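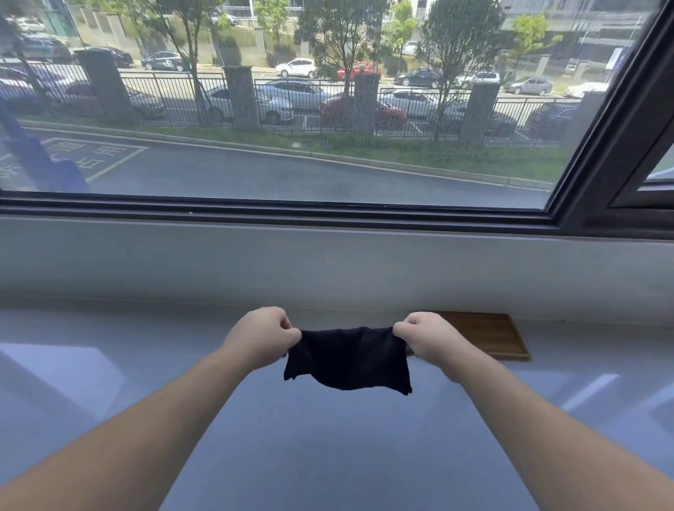
1. Opening (keep it short, get to the tires)

Good evening, thanks for coming out. I'm Kirstin Halliday, I look after tires for Jardine in the Erkia touring car series, and I have been looking forward to this one all month! Tonight is about tire pressure. Compounds get all the attention, and I love talking compounds, but give me two drivers on the same rubber and I can still make one of them miserable with a few clicks of a gauge.

Ask the room: who has raced anything, karts included? Who checked pressures cold, and who checked them again when the car came in?

2. Cold, hot and the bit in between

A tire leaves the pit lane at one pressure and comes back at another. The air inside warms up, the pressure climbs, and the shape of the tire changes with it. Too high and it runs on the middle of the tread. Too low and the shoulders do all the work, the sidewall moves about and the steering feels lazy.

So we don't set the cold number because we like the cold number. We pick the hot number we want in the middle of the stint, then work backward. (Pause here, people usually want to write this down.)

Things that shift the answer: track temperature, fuel load, how hard the driver leans on the brakes, which way the corners go. On a clockwise track the left side tends to work harder, so the left tires start lower. Draw it on the board.

3. The Verketti story

My favorite weekend of last season. Verketti is all long right-handers, and on Saturday our left front was climbing far more than we'd planned. The driver said the car was great for four laps and then "like driving on marbles." Lovely quote, use it.

We had a pile of data from the Ateck sensors, 753 laps of it across both cars and the winter test. I sat down with tea and went through the left front traces one by one, and there it was: the pressure rise followed brake temperature much more closely than track temperature. Heat was soaking through the wheel.

We opened up the brake cooling, dropped the starting pressure a touch, and the car started 13th on the grid and finished fourth. I shouted so loudly on the pit wall that I lost my voice till December. (OK, till Monday.)

4. What you can do with a cheap gauge

Same gauge, every time. Two gauges will argue with each other and you'll chase the difference all day.

Write down the time, the pressure and whether the car has been standing in the sun. One side of a car parked in sunshine can fool you before you've turned a wheel.

Check the hot pressures as soon as the car stops, in the same corner order. I go left front, right front, left rear, right rear.

Keep the notebook! Mine has more than 200 pages and coffee on most of them.
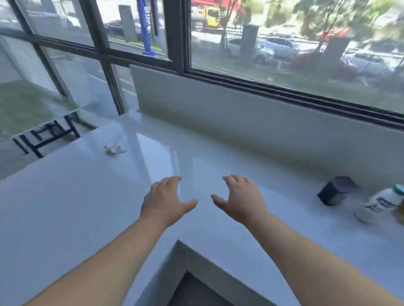 And change one thing at a time. I know how tempting it is to drop the pressures and soften the rear bar in the same stop, but then you come in faster or slower and have no idea which one did it.

5. Questions

Likely ones: nitrogen or air (dry is what matters, explain moisture), tire warmers (we can't use them, say how the out lap changes), and wet tires (grooves, water, why we often start higher). If somebody asks about next year's construction, I haven't tested it yet and I'm dying to.

Pass the old left front around while people talk. Remind them to feel the inside shoulder.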